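So the home robot guideline finally landed on Thursday, and I've been through the whole thing with a pot of tea so you don't have to. It's 60 pages, it's voluntary, and it's aimed at anyone running robot arms inside ordinary houses and flats – the ones learning to pick things up off somebody's table, not the big fenced-off kind you'd find in a car plant.

The group behind it is called Nestero, a little standards outfit that started out writing checklists for lab benches. Lorna Panganiban led the drafting. She told me they had 323 comments on the January draft, and that a good chunk of them were about cables. Cables! I laughed, but then I read the section and had a look at the mess behind my own desk, and I've stopped laughing.

The old draft had one line saying leads should be "kept tidy". The new one wants them secured along the arm, with enough slack for the full reach, and checked at the start of every session. It also wants rugs and mats either moved or taped down wherever an operator is going to be walking.
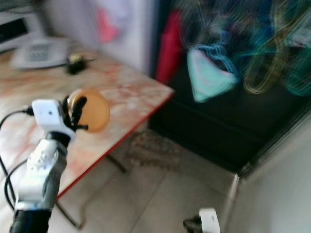

Then there's the speed rule, and this is where people got a bit cranky. With anyone in the room who isn't part of the crew, the arms have to run in a slow mode, and the operator needs a stop button within reach the entire time. Amado Lacson, who runs home sessions for Jorstead, reckons it'll add a fair bit to each visit. "Families wander in and out, that's what families do," he said to me. "We'll be in slow mode all arvo." He's still signing up to it, mind you. He'd just like the next version to let a crew mark off a zone on the floor and go back to normal speed when everyone's outside it.

I can see both sides there. I've sat in on a few of these sessions and the slow ones really do drag, but I've also watched a toddler come round a doorway at a fair clip, and I know which speed I'd have picked.

My favourite part is the bit on household stuff. Crews have to agree with the household beforehand on what the arms can handle, and anything plugged in stays off the list unless it's been unplugged first. Glass is out for the first session altogether. Light, blunt things are the recommended starters – lids, cloths, empty containers, that sort of thing. If something gets broken, the crew writes it up the same day and the household gets a copy.

Privacy gets a chapter as well, though I found it a touch thin. It covers asking before you record and giving people 2 weeks to change their minds. It doesn't say much about visitors, or about a neighbour who pops in halfway through. Maricel Samonte at Mandach raised that in her comments and was told it's been parked for the next round.

So far 19 groups have said they'll follow it. There's no badge or certificate, only a public list, and you come off it if you skip the yearly self-check. Lorna says comments for the next version are open now, and yes, she'll still take the ones about cables.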